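Flistadico Comics Reading and Collecting Society
Minutes of the February general meeting
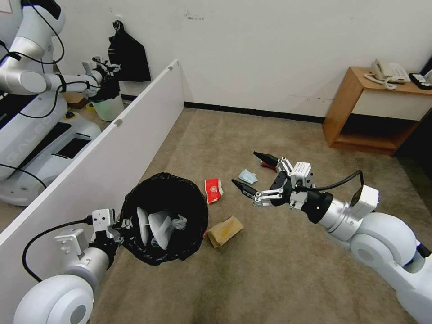

Black trash bag with paper or tissue inside, held by a gripper.

Present: Decha Chantharasri (chair), Ratree Sangkhawat (minutes), Ó Dálaigh (library), and the members listed on the sign-in sheet.
Apologies: received from two members, noted.
The meeting was opened at 7:05 p.m.

1. Minutes of the previous meeting

Taken as read. One correction: under item 5, "second printing" should read "second edition." The two are different in the case of the Verkgate hardcover, and the library catalog has the right wording. Approved with that change.

2. Matters arising

Long boxes. The replacement long boxes have been delivered and are on the lower shelves. The old ones with split corners are not to be used for issues, even for a short time. Members may take them home for other storage.

Back-issue swap. The date clashed with another booking and the swap was moved to the following Thursday. The new date has been on the website since last month. No complaints received.

Letter to Drodano Press. Ratree wrote to ask whether the missing pages in our copy of the third Verkgate collection were a fault in the whole run or in single copies. The publisher replied that it was a binding fault in part of the run and has offered a replacement. We have to send back the title page only. Ó Dálaigh will post it.

3. Library report

Ó Dálaigh reported that the lending catalog now has 647 entries. An entry can be a single issue, a collected volume or a bound set, so the number of items on the shelves is higher.

The science fiction and superhero sections have been merged. The reason is that several long series move from one to the other partway through, and members were looking in the wrong place. Titles are now shelved by series name, then by volume, then by issue. Annuals and specials go at the end of the volume they belong to and not in date order. Decha asked whether crossover issues would be shelved with the event or with the home title. Ó Dálaigh said the home title, with a card in the event box saying where to find them. There was some discussion. One member said she would prefer a complete event in one box because that is how people borrow them. It was agreed to try the card system until the summer and look at it again.

Overdue loans: 4 items. Three are with one member, who has been in touch. The fourth is the first volume of Verkgate, which has a waiting list. Ratree to send a second reminder.

Bags and boards: enough for current needs. Ó Dálaigh asked that members returning magazine-size issues please use the larger bags. Two issues came back with bent corners after being put in standard ones.

4. Reading group

The group has finished the opening arc of Verkgate and will go on to the prison moon story. Views on the first arc were mixed. Most liked the way the captain's exile was handled and thought the art in the siege chapters was the best in the series so far. Several members found the team hard to follow, as new characters are brought in without much introduction and two of them wear nearly the same costume. Decha said this gets easier after the team splits up in the second arc. He was asked not to say any more.

Next reading: Verkgate, second collected volume, first half. Members who have the single issues should note that the order is different in the collection. The short backup stories have been moved to the end of the book. For the discussion we will follow the order of the collection.

A proposal was made to read something outside superhero comics for the session after that. Suggestions so far are a detective series and a black-and-white travel comic. Members can add titles to the sheet on the library door. A vote will be taken at the next meeting.

5. Members' anthology

Ratree reported on the anthology. Eight submissions have been received, of which five are complete with lettering. Page size is fixed, and two contributors have been asked to redo their margins because lettering would be lost in the trim.

The print run was discussed. The printer has quoted for 100 copies and for 1000. The price per copy is much lower on the larger run, but the total is more than the society has in the account and there is nowhere to store that many. Decha proposed the smaller run. Seconded by Ó Dálaigh. Carried, one abstention.

Cover: three sketches were passed around. The one with the rooftop figure was preferred. The artist will be asked to leave more room at the top for the title. One member asked whether a color cover with black-and-white pages would look odd. The view of the meeting was that this is common enough and keeps the cost down.

Contributors keep all rights to their own work. Ratree will put this in writing on the submissions page, as the question has come up more than once.

6. Drawing evening

Held in the main room, well attended. The exercise was to draw one page of a fight with no dialogue and no sound effects. Pages were pinned up afterward and there was a useful talk on how many panels a page can carry before it gets hard to read. Members asked for a follow-up on lettering by hand. Decha has pens and guides and is willing to lead it — date to be set once the anthology has gone to the printer.

7. Website

The list of upcoming readings was out of date for most of last month. Ratree and Ó Dálaigh can both edit the page now. Reviews from members are welcome. Please keep plot details for anything after the first issue below the spoiler line.

8. Any other business

A member is selling a drawing table with an adjustable top. Details on the notice board.

A question was raised about whether guests may borrow from the library. They may not, but they can read in the room during open hours.

Tea and coffee money: the tin is on the counter. Please use it.

9. Next meeting

Thursday, 7 p.m., in the usual room. Date on the website. Items for the agenda to Ratree one week ahead.

The meeting closed at 8:50 p.m.

Action points
Ó Dálaigh: post title page to Drodano Press; write cards for the event box.
Ratree Sangkhawat: second reminder on overdue volume; rights wording on submissions page; confirm smaller print run with printer.
Decha Chantharasri: contact cover artist; suggest a date for the lettering evening.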